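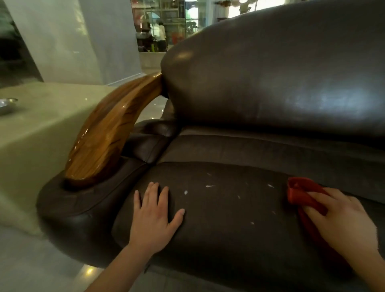
Wanted: people who clean for a living, to help us spend our robot money

Print | E-mail
Thursday, October 24, 2019
By the equipment desk, Bollel

I'm looking for people who wipe, dust, polish and vacuum lobbies, lounges and waiting areas as their regular job, and who'd be willing to sit down with me (paid!) and pick apart a shopping list before we put our name on it. If you have opinions about leather chairs, keep reading. If you have strong opinions about leather chairs, skip straight to the bottom and write to me now.

Some background. Bollel looks after shared indoor space for other companies: the seating areas, the hallways, the glass, the floors you can see your shoes in. Up to now our equipment budget has been a pretty dull document. Carts, vacuums, floor machines, a mountain of cloths. For next year there's a new line in it for automation, and I'm the one who has to turn that line into a plan by December. I've bought plenty of floor machines. I have never bought anything with an arm on it, and the brochures have not made me feel any smarter.

Two products are on the table. The Orakzai is a floor unit with an optional arm that you can add later. The Tristetti comes with the arm from day one and is sold as a furniture and surfaces machine. Both suppliers are happy to lease, both are happy to sell, and both of them sent me a spreadsheet in which I save a fortune. I've put those spreadsheets in a folder and I'd like to build my own with people who know how long things take.

What I need from you

Floors I'm fairly comfortable with. A floor is big and flat and a machine can go up and down it all night. It's everything above the floor that makes my budget wobbly. Take one armchair with crumbs on the seat. Somebody has to see the crumbs, decide whether they're loose or stuck, hold the cushion still with one hand, work the cloth with the other, and not push half of it down the back where the seat meets the bolster. Then there's a polished wood armrest right next to the leather, and maybe you don't want the same cloth on both. Then you have to do something with the cloth. I can write "wipe chair" in a cell in ten seconds, and I've got no idea how many jobs are hiding inside those two words.

So that's the work. I want to go through a normal shift with you and write down what you really do, in the order you do it, and then for each piece we'll decide together which of these it goes under:

- A machine could do this today and I'd be glad to hand it over.
- A machine could maybe do this if we changed the room, the furniture or the supplies.
- Leave this with a person, and here's why.

The middle one is where I expect the money to disappear, so please be picky. If a machine can only do a side table when everything has been taken off it first, then somebody is still walking over to clear the table, and that person's time goes in my plan. The same goes for rinsing, refilling, charging, moving the thing between floors and rescuing it when it's stuck behind a planter.

The cloth question

I'm giving this its own heading, and people in the office are tired of hearing me talk about it. Neither quote includes cloths or pads in the yearly cost. Neither one says who changes them, either! With a person it's all one motion: cloth into the bowl, push it down, turn it over, fold it to a fresh side, back to the chair. One hand keeps the bowl from sliding on the marble while the other does the squashing. You don't think about it, and it's probably never been on any job sheet you've been given.

For a machine each bit of that is something I either pay for or do without. Does it carry its own container? Can it handle a soft thing that's a different shape every time you pick it up? Does it swap pads at a dock, and how many pads does the dock hold, and who loads it at the start of the night? The Tristetti people have a pad cartridge. The Orakzai people told me their pads are "operator changed," and I'm guessing the operator is one of you.

I'd like us to price this part properly, down to the laundry. 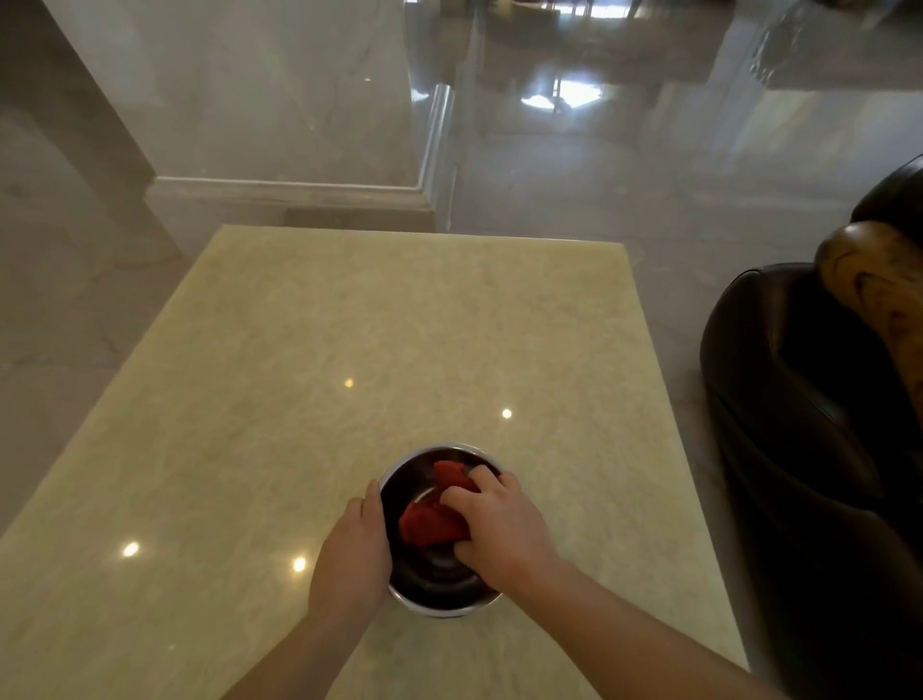

One person who saw my draft wrote back to say I'd started at the wrong end. Her point was that I should fix the number of chairs and tables I want done in a night, ask what that costs with the crew we have, and only then look at a machine. She also thought the two-handed jobs should come off the list altogether for the first year, and that I'd be better off putting the money into a second floor unit and giving the crew the hours back for furniture. She may well be right. I've added it as its own option in the plan, and anyone who signs up will get to argue for it or against it.

Where and how

Sessions will be at Steda, our site with the big seating area, so we can get up and look at real furniture when we're stuck. Bring shoes you're okay walking on polished floors in. Each session runs 3 hours with a proper break in the middle, and there'll be coffee and something better than vending machine food. I'm planning small groups and I'll mix up people from different buildings so we don't all nod at each other.

You'll be asked to do a few things:

- Talk me through your own routine at your own site (no need to name the client).
- Look over both quotes with the prices left in. Yes, really. You can't judge a budget with the numbers blacked out.
- Mark up my draft task list with a pen. Cross things out. Add the stuff I've missed.
- Tell me what you'd want to see in a demo before anybody signs anything.

That last one matters a lot to me. Both suppliers have offered to come and show us their machine, and I'd like to be the one who hands them the test. If you think the test ought to be dried-on crumbs in a seam, or a glossy table with ceiling lights bouncing off it, or a small metal dish that has to end up where it began, put it down and I'll ask for it.

What you get

It's $90 per session, paid whether or not you agree with a word I say. You can sign up for more than one. If you have to cancel, please give me 72 hours so I can offer the seat to somebody else. (Kids get sick, cars die, I understand. Just send me a message.)

There's also a small pot of $1000 for trying out your cheaper ideas. If your group decides that a better caddy, a different cloth or a bowl that doesn't skate around would do more for us than anything with a motor, I want to buy it and try it on a shift. I'll write up what we bought and send it to everybody who came.

Who should apply

Anybody with regular hands-on cleaning work in places the public sits down in. Hotels, showrooms, clinics, offices, airports, all good. You don't need to know a thing about robots. You don't need to like them either, and I'd be a bit worried if every person in the room did. If you've worked next to a floor robot already, please tell me, even if the story is short and rude.

Supervisors are welcome, but I'm keeping most of the seats for people who have a cloth in their hand during the shift. Sales reps, please don't. I have your brochures.

If English isn't your first language, come anyway and tell me what you'd be more comfortable with when you write. I can set up an interpreter if I know early enough. Same for any access needs: Steda is all on one level and there's somewhere to sit pretty much everywhere, but tell me what works for you.

A few things you'll probably ask

Is this about cutting jobs? I've been told to plan equipment, and the crew budget is a separate line that I don't hold. I can't make promises about a line that isn't mine and I won't try. What I can do is make sure the plan says out loud which work a machine can't do, with your hours next to it, and you'll see the final version before it goes up.

Will I be working with the machines? No, these sessions are pen and paper and walking around. There may be demo days later on. If there are, people from the sessions get asked first, at the same rate.

Can I bring my own cloths? Please do! I'd love to see them.

How to sign up

Send a few lines to the equipment desk at Bollel, or leave a note for us at the Steda front desk. Tell me what kind of place you clean, which shift you work, and one job in it that you think would beat a machine. Mornings and evenings are both possible, so say which suits you. I answer everyone, though it can take me a couple of days.

Print | E-mail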